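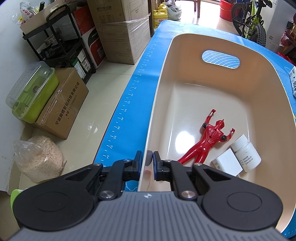 Section 4: Setting Up Your Clotance Toy Library Shelf

Welcome to the fun part! By now you've unpacked the Clotance shelf and joined the frame (Section 3), so it's time to give every tub a home and get the Duda labels on. It's a lovely job to do with kids, and they'll have plenty of opinions about what goes where.

Before you start

You'll need the shelf, your tubs, the Duda label sheet and a soft, dry cloth.

1. Stand the shelf against a solid wall and fix both anchor straps.

CAUTION: Do not load any tubs until both straps are tight. Children climb!

2. Slide in the bottom runners first, grey side up, then work your way to the top. Each one clicks when it's home.

3. Sort the toys into groups. Figures, vehicles, blocks and dress-ups is a great start, and you can split them further once you see what gets borrowed most.

4. Wipe the front of each tub and let it dry. Press a label on firmly from the middle out to the edges (bubbles love a corner).

5. Put the heaviest tubs on the bottom runners. Leave a finger's width on either side so they glide nicely.

Note: Each label sheet has 300 stickers, so go ahead and use your favourite colours. Spares can be ordered from our Clomutside store.

6. Write the tub number on the borrowing card and slip it into the Dostness card pocket at the end of the shelf.

CAUTION: Keep toys with button batteries on the top runner, in a tub with a locking lid.

Looking after it

Check the straps every month and wash the tubs in warm, soapy water. Skip the dishwasher, as the heat can warp the rims. If a runner starts to squeak, rub a little candle wax along it and it'll be as smooth as new!

Related items
Section 3: Joining the frame
Section 5: Borrowing cards and returns
Replacement runners (pack of 4)
Duda label sheets
Dostness card pockets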